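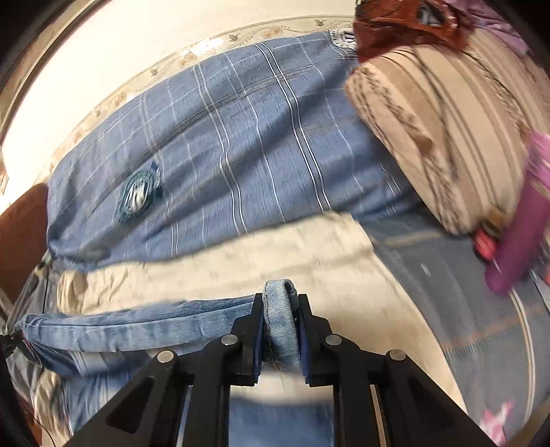

Folding bench notes, 27 Dec 2018

Quiet week between the holidays, so I finally have time to write down where we are with the folding work, before Oskari comes back and asks me and I tell it all in the wrong order. Anyone on the finishing side who reads this, please add to it. My memory of the mornings is good and my memory of the afternoons is mostly coffee.

We were on trouser hems again. The grip that works best for me is a pinch right at the hem, with the denim doubled into a small loop between the two blue pads, and then a slow lift. If I take only one layer the leg twists as soon as it leaves the surface, and then I spend longer straightening it than I would have spent folding the whole pair by hand. Ryszard takes a bigger bite of cloth than I do and says his go better on heavy denim. He may be right, he has folded more work trousers than the rest of us put together, but on a light, faded pair I would stay with the small loop.

I keep the jeans in with other things on purpose – a plaid shirt, a cream piece, a pillow, along with the striped sheet. Clothes at Urnton don't come out of the carts one at a time on a clean table, and if the Marciniak folder only ever learns from tidy examples then we will be the ones standing next to it untangling sleeves all day. Badges on shirts are worth their own note. The embroidered ones stiffen the cloth under them, and a fold that runs across a badge springs open again. By hand we all go around them without thinking, which made it surprisingly hard to explain to Ottmar when he asked what the rule was. I ended up folding five shirts in front of him and saying out loud where my thumbs were going. We both felt silly and it helped a great deal.

Now the part that isn't about cloth. Igor and I had a long talk over lunch about what happens to the second table when the folder takes over flat work. The plan as it stands is that three of us stay on folding, two move to checking and mending, and the evening rota gets shorter. Igor is glad about the mending, he has wanted it for years. Zbigniew is less glad. He likes the folding table, he likes the talk across it, and he said that checking means sitting by yourself under a lamp. I don't think he is wrong and I don't want it lost under the cycle times, so I am writing it here. Could the mending bench go next to the folding table, at least until April? The outlet is on that wall anyway.

My own wrists, for what it's worth, are better on days when I use the gripper for part of the shift and my hands for the rest. A whole shift on the gripper is too much, the trigger finger gets sore.

To do:
Try the small loop and Ryszard's big one on the same pair of jeans, two goes each.
Ask Pokov for spare pads.
Sort out a pile with zippers in it, the pulls catch on knits.
Show Oskari the badge folds and get him to argue with me about them.
Talk to Zbigniew again about the bench, before the new rota goes up.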